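Clornow Round Table, Honey Top

I've been selling tables out of the Flatham shop for a good while now, and the Clornow is the one I keep ending up talking about. It's a round wooden table with a light honey-colored top and a soft, rounded edge, so you can squeeze past it without catching a hip on a corner (I had a square one before this and I do not miss the bruises!).

People mostly ask me if it works as a desk. Yes! I wouldn't put two big monitors on it, but for a keyboard, a lamp and a notebook it's a lovely spot to sit. Pull a chair up to any side and you're set. When you want the table back for supper, lift everything off and there you go.

The details

Top: 100 cm across, round
Price: 210, lamp and chairs not included
Delivery: 30 within Clindmont, free if you pick up from Flatham
Finish: light honey, clear coat

The finish is easy to live with. I wipe mine with a damp cloth and dry it right after, and I've never used polish on it. Coffee rings come off if you get to them the same day - leave one over a long weekend and you'll be rubbing at it for a bit. Please use a mat under hot pans.

It comes with the legs off. You get the bolts and the little wrench in a bag taped under the top, and it goes together best upside down on a blanket. Snug all the bolts up by hand first and then tighten them. Give them another turn after a week or two, mine had settled a little.

If you like the look but want something smaller, the Sangkhawat side table comes in the same finish and costs 80. We ran out of those in December, but there are more on the shelf now. I'd get the pair if you have room, one for working and one for all the stuff that piles up next to you.

Want to see the color in daylight before you buy? Come by the shop, or send me a note and I'll mail you a finish sample.
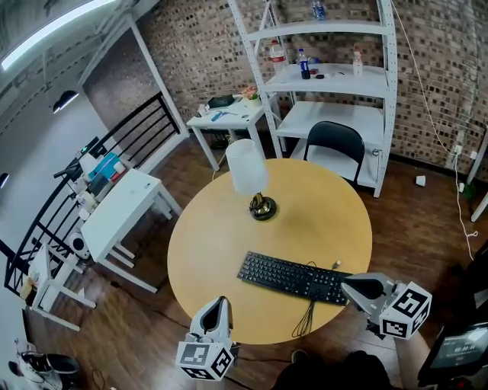
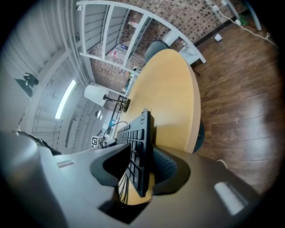
The round table in use as a desk, with a black keyboard and a white-shaded lamp in both photos.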